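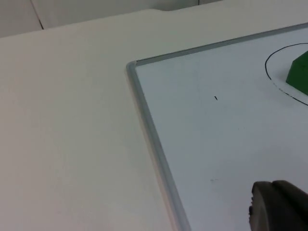
Ziklow hoops box scores – readme

Box scores and play notes for the Ziklow rec league, men's and women's brackets, one season. 843 player lines, 20 teams, 313 games with a final score. Put together from paper scoresheets, so expect paper scoresheet problems.

Maintained by Rosaura Villanueva. I keep the book at the Cabrera gym most nights and typed up the rest from what other scorers handed in.

What's in the folder

games.csv – one row per game. Home, away, final, gym, tipoff time, overtime yes/no.
players.csv – one row per player per team. If somebody switched teams midseason they are in there twice, same player_id.
lines.csv – points, fouls, free throws made and attempted. Rebounds only where the scorer bothered.
notes.txt – free text, copied off the bottom of the sheets. Spelling left alone.

Columns that trip people up

tipoff is the real start, off the gym clock, 24 hour. Scheduled time isn't in here. Games at Brodach start late a lot, so dont read anything into a 21:40.

fouls tops out at 5. A few sheets had a sixth mark, I changed those to 5 and put an F in the flag column.

ft_att blank means not recorded. Zero means zero. Please don't fill the blanks with zeros, someone did that with the last version and the league free throw number went nuts.

team_id stays the same when a team renames itself. Zisdale Electric became plain Zisdale in the second half, same id.

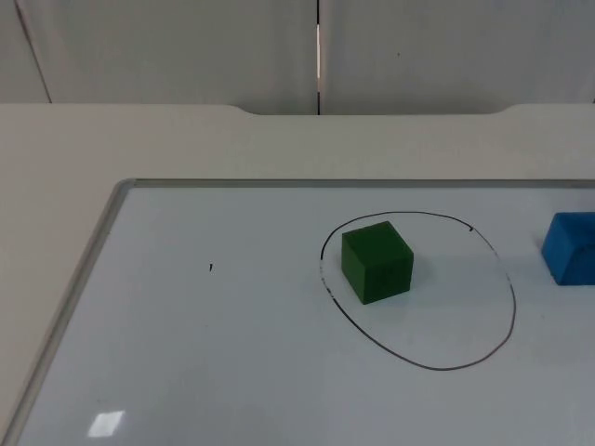 Known problems

Forfeits are in games.csv as 20-0 with no player lines. Drop them before you do averages.

Two scorers at Brodach used jersey numbers only. I matched those to rosters by hand. Where two guys wore the same number on different nights I went with whoever signed in. Flag is M for matched.

Overtime points are folded into the fourth quarter on older sheets. Quarter columns are shaky in general – finals are fine, I checked finals against the standings board.

Women's bracket has no rebounds before the playoffs. Different sheet, no box for it.

Some halftime scores dont add up. Left as written.

Names

Players under 18 show initials only. If you want your full name out too, write to me and tell me which team. I'll swap it at the next update. Don't post the old copy anywhere after that.

Using it

Fine for fantasy pools, school projects, arguing in the parking lot. Not fine for betting sites. Credit "Ziklow hoops box scores" somewhere, no need for a link.

Files are comma separated, UTF-8. Excel will turn a 3-2 team record into a date if you let it, import that column as text.

Change log

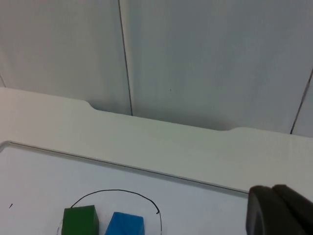

CABRERA, May – Second version up. Fixed the Zisdale rename, added the overtime column, put the free throw blanks back to blank. Player ids are unchanged so old joins still work.

Still to do: playoff notes, the missing second page from the Brodach semifinal, assists if I can find enough sheets that have them. If you kept a book this season and still have it, bring it by the scorers table before the first game and I'll copy it teh same night.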